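How I get rings and sticky patches off a white table

I've had a white-topped table in my back room for more than five years now and I use it for everything, so it gets in a right state. Tea rings, felt tip, glue, the lot! A few of you asked how I clean it after my last post, so I've written it all down.

You'll need bicarb, washing-up liquid, two soft cloths and a bowl of warm water. I buy the Flimberg cloths in a pack of 9 (cheap, and they wash well) but an old T-shirt does the job too.

First, clear everything off and wipe the top over with warm soapy water. Go right up to the edges, that's where the crumbs hide. Dry it straight away with the second cloth.
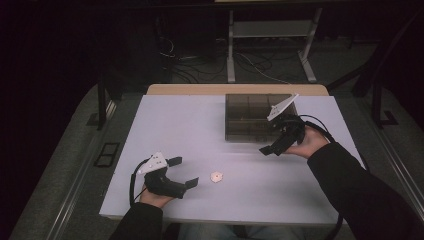 Next comes the paste. Three spoons of bicarb to one of water, mixed until it's like toothpaste. Dab it on the marks and leave it for 11 minutes while you put the kettle on. I did try leaving it overnight once and it set like plaster, so don't do that.

Rub gently in little circles, then rinse with a clean damp cloth. You may have to rinse twice or you'll get a chalky film when it dries. Felt tip usually needs a second go.

If you've got any bare wood on yours, keep the paste off it! I let some sit on a pine shelf in January and it left a dark patch that I'm still sanding out. A barely damp cloth is plenty for wood, and a bit of beeswax after.

For glue I warm it with the hairdryer on low and lift it with an old bank card. Go slowly and keep the card nice and flat.

Next time I'll do the chairs, which are much worse.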